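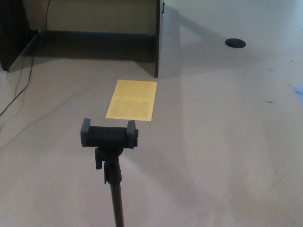
Hi, I'm Mohsin Gilani, and I run Sarno, a small leasing office for people who need a place to work! I started out subletting two rooms over on Masson Street (one had no window, sorry again to my first tenants) and we now look after 56 offices, most of them in the Furna Building.

I handle the showings myself, so if you call, you get me. We do month-to-month, we do yearly, and utilities are always in the rent. 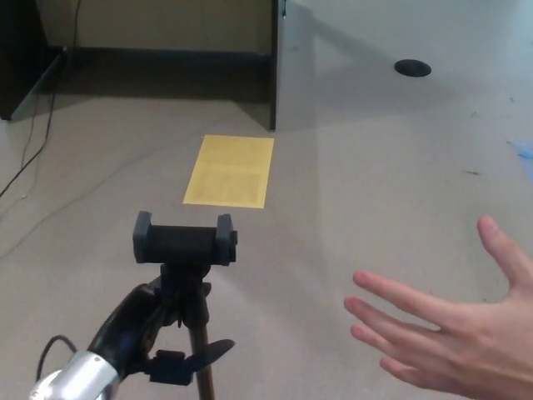 Prodport wrote to us after moving in that the lease was short enough to read over lunch, and that the thermostat on their floor still runs a little warm. Fair enough, I'm working on the thermostat!

Parking is behind the building, and the conference room is free for tenants, just put your name on the sheet by the door.

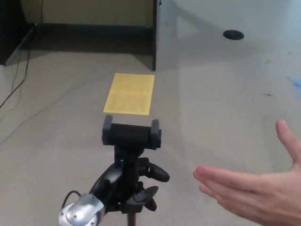

A yellow sheet with two blocks of print

Come by Suite 223 and say hello.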